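Automation at Work: Community Help Pages
Topic: Computer refurbishing and disassembly

Robot station planned for our teardown bench: what should staff expect?
Posted by Biltley Reuse Workshop, April

Our workshop takes in retired office desktops and prepares them for resale or recycling. Six staff members currently open each tower by hand, take out the drive, log its serial number and pass the machine to the next bench. Management has proposed a robot arm for the drive step, and staff have been invited to submit written concerns before a decision is made. The principal concerns received so far relate to hours, to pay grade and to responsibility when a part is damaged. We would be grateful for replies from sites that have been through a similar change.

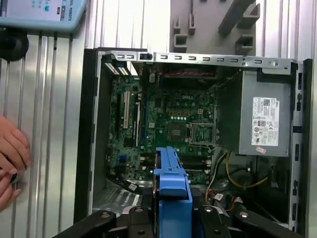
Does a change of this kind usually lead to fewer jobs at the bench?
In our experience the number of positions stayed the same for the first year, and the duties attached to them changed considerably. Any commitment on staffing should be obtained in writing before the equipment is ordered.

Nosden Recovery Services replied:

We introduced automated drive handling at our site and can report on the staffing side. Before the change, each technician completed the whole teardown. Afterward the work was divided into preparation, supervision of the cell, and inspection. Our records show 648 towers processed in the first full month, of which 81 were set aside for a person to finish by hand. Most of those had bent rails or a carrier from a different model.
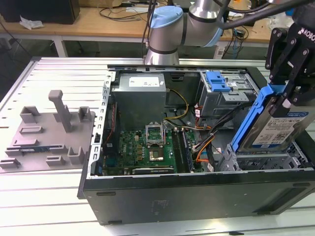

Hard drive in its blue carrier, held at the drive bay of an opened tower.

Staff who had been with us longest found the division of work the hardest part. They were accustomed to following one machine from start to finish, and several asked to rotate. We now rotate positions at the midday break. Grades were reviewed upward for those who supervise the cell — this took longer than the installation itself, and we would advise beginning the discussion early.

Pella Workplace Training replied:

Responsibility for damage should be settled before the first shift. Our standard guidance is that the operator answers for following the written procedure and the employer answers for the procedure. Operators should also be given clear authority to stop the arm without seeking permission, and no stop should be counted against them.
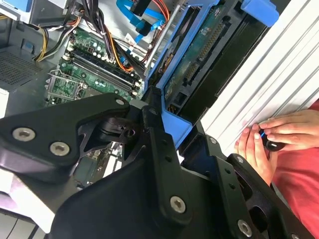
Training time is regularly underestimated. An experienced technician knows by feel when a part is binding, and that knowledge has to be put into words for whoever sets up the cell. We ask technicians to go through the interior of a typical tower and mark everything near the path of the drive. With a blue caddy lying this close to the memory slots, and a thick bundle of cables coming down toward the board, there is a good deal to mark. The resulting notes belong in the procedure, and the hours spent on them should be paid as skilled work. Rules on where hands may rest while the arm is powered should be set out on the same sheet.

Đoàn replied:

We looked at this and did not go ahead. Our volume is around 3000 towers a year and the models are too mixed. I would ask the supplier to run your own machines before anyone signs — including the old ones at the back of the storeroom.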